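Getting Ready for a Night of Wrestling at Home: Tips from My Kitchen

By Wilma Rutherford
September

When my husband and I first started having people over for the big wrestling shows, I treated it like Thanksgiving. I had courses. I had cloth napkins! By the time the second match started I was still in the kitchen whisking something, and I missed a title change that my sister-in-law Margareta Ursu still brings up whenever she wants to get a rise out of me. We've been doing this for years now, and I've settled into a way of running the evening that lets me sit down with everyone else and holler at the screen like a normal person.

Start the day before. A pay-per-view card can run four hours or longer once you count the pre-show, and you won't want to be chopping onions through any of it. The night before, I cut all my vegetables, shred the cheese, and cook the meat for the sliders. Pulled pork is my favorite for this, as it reheats so nicely in a slow cooker with a splash of broth or apple juice. Put it in a shallow dish to cool, and get it into the refrigerator within a couple of hours. Reheat it on the stove until it's steaming all the way through, and only then move it to the slow cooker on warm. A slow cooker takes far too long to bring cold meat up to a safe temperature by itself.

Cheese dip is the dish I get asked about most, usually by people whose own dip has gone grainy. Take it off the heat before you add the cheese, and add it a handful at a time. I toss the shredded cheese with a spoonful of cornstarch first, and I use evaporated milk, which holds together much better than the regular kind. Shred the cheese yourself if you can stand to. The bagged sort will melt, but it never gets quite as smooth. If your dip thickens up during the undercard, stir in a little warm milk and it should come right back.

Wings I do in the oven. Pat them very dry, toss them with salt and a little baking powder (powder, please, and not baking soda — I made that mistake once in front of company), and spread them out on a rack set over a lined baking sheet. If you can leave them uncovered in the refrigerator overnight, the skin crisps up beautifully. Keep the sauce on the side until the last minute. We like ours hot, but there is always one guest who doesn't, and plain wings with a bowl of ranch have kept the peace in my living room more than once.

Now, about timing. I look over the match card in the afternoon and plan the food around it. Cold things go out for the pre-show, the hot food comes out right before the first match everybody cares about, and dessert waits for that stretch in the middle when they're showing a long video package. Don't bring out anything that needs a fork and knife during the main event. People jump up. They wave their arms. I have scrubbed barbecue sauce out of a lampshade, and it was a cream-colored lampshade.

Which brings me to spills, and I do have opinions there. For soda on carpet, blot with a dry towel first and keep blotting, then go over it with cool water and a few drops of dish soap, and blot some more. Please don't rub, however much you want to. For greasy fingerprints on the couch, a sprinkle of cornstarch left on for 15 minutes or so and then vacuumed away will lift a surprising amount, though you ought to check the care tag before putting anything wet on it. Barbecue sauce on a shirt should be scraped off with a spoon and rinsed from the back of the fabric under cold water. After that, work in a little dish soap and let it sit before washing. And check it before it goes in the dryer! Once the heat gets to a tomato stain, you and that stain are going to be together for a long time.

If you have children coming, give them their own low table with an old sheet over it and food they can carry. My grandkids like to make paper championship belts before the show. All you need is poster board, foil, and a strip of hook-and-loop tape to close the back. Keep the glue well away from the food, and hand out the markers before the snacks, or you'll have orange cheese dust in every cap.

Counters take a beating on nights like these, and mine used to look tired for a week afterward. I wipe as I go with a damp cloth, and I put a big cutting board under the slow cooker so the heat isn't sitting on the countertop all evening. Dried cheese dip will come off if you lay a warm, wet dishcloth over it for five minutes and then nudge it with a plastic scraper. Stay away from steel wool and scouring powder. If your surface is natural stone, skip the vinegar too and stick with mild soap and water.
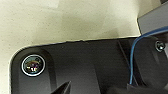

A pale, speckled surface is kind to crumbs, so wipe it down twice.

I like to do the last wipe with a dry microfiber cloth, going with the light from the window or a lamp off to one side so I can catch the streaks. It takes a minute, and it's so much nicer to come down to in the morning when you're looking for your coffee.

As for leftovers, I set out containers before the guests arrive and send everyone home with something. Anything that has been sitting out for more than two hours goes in the trash, and I've stopped feeling guilty about it. Smaller bowls refilled from the refrigerator help a good deal, and then you aren't throwing away a whole quart of ranch. Pulled pork freezes well flat in a zip bag with the air pressed out. I write the name of the show on the bag along with the month, which tickles my husband, and we've had some very good quesadillas out of last spring's matches.

Margareta brings the dessert these days. She makes a pan of blondies with pretzels pressed into the top, and her one piece of advice, which I'm passing along with her permission, is to line the pan with parchment that hangs over both sides so the whole slab lifts out in one go. Let it cool completely before you cut it, and wipe the knife between cuts. She cuts hers small. I take two.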